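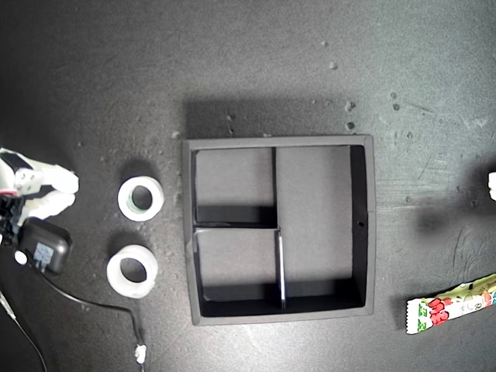 Drunda annual plan or month to month?

lyle_lindgren
Hi everybody. My Drunda subscription renews in November and I'm going back and forth on it, so I thought I'd ask the kind folks here. The annual plan is $132 now, up from what I paid last time, and the email made it sound like a favor to me. We're a household of three. My wife watches the Fudville reruns most evenings while she does her crossword, and I mostly watch the old detective shows, and our son watches whatever he watches with the door shut. Is the annual plan still the way to go, or do you all hop on and off?

orla_b
Oh, Lyle, I hop! I've been hopping for years and I feel no guilt at all. I keep a little notebook by the TV, and when there are enough shows in it to fill a month or so, I sign up, watch the lot with a pot of tea, and cancel. They keep your watchlist while you're gone, at least they always have for me — and twice now they've emailed me a cheaper month to come back.

dwayne_zamora
I'll be the grump, then. Hopping is fine if you live alone with a notebook, no offense to Orla, but in a family somebody always complains the week it's off. I cancelled last winter to save a few dollars and my daughter had one episode left of her baking show. I heard about it through two dinners and a car ride. We went annual after that and I don't think about it anymore. 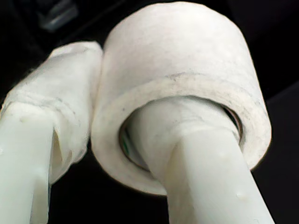
Also check which tier you're comparing, because the monthly price on the front page is the one with ads. When I put the ad-free monthly price next to the annual one, the year worked out cheaper for us as long as we kept it at least 9 months, and we always do.

orla_b
None taken, Dwayne! But a whole year paid up front is a lot to hand over when they keep moving shows around. Half of what I liked went over to Duvasa in the spring.

danica_d
I have to side with Orla on that one. I paid for the year and the Grgić mysteries disappeared a few weeks later, and customer service was very sweet about it and gave me nothing. If Lyle likes detective shows, I'd look through the "leaving soon" row before paying for anything. It's way down at the bottom of the home page on my TV, under the kids' stuff.

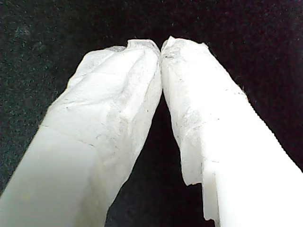 Wrapped fingers, tips nearly touching

lyle_lindgren
Danica, I had no idea that row existed. I just went and scrolled down, and two of mine are in it. Fudville isn't, thank goodness.

dwayne_zamora
Two shows out of how many, though? You said your wife has it on most evenings. I'd still pay for the year.

loretta_begay
Before you do either one, Lyle, turn off auto-renew tonight. You keep watching until the date you've paid through, and you can make up your mind after that.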